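In August I visited the open day of the Bronach bottling house in Iltar. The doors opened at 8 in the morning, and I came early, as the bus from Bakilana runs only 2 times a day.

The tour began in the old spring room. The water comes from under the Herkedano hill, and the well book starts with the number 1187, which is the first order they wrote down. Today the house fills 4000 bottles in one shift. I liked the washing hall best – it was loud, and it smelled of lemon soap.
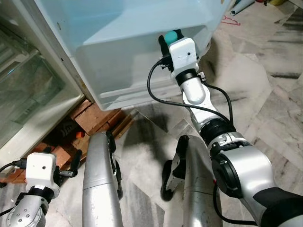
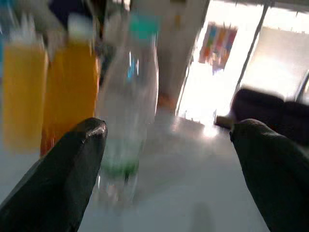
*Open day at Bronach: a pale-blue bin (first photo) and bottles on a white table (second photo).*

After the tour there was a tasting in the yard. The pear drink was too sweet for me, but the plain water was very good. Entrance is free, and children get a paper hat. Bring a jacket, the spring room is cold also in summer.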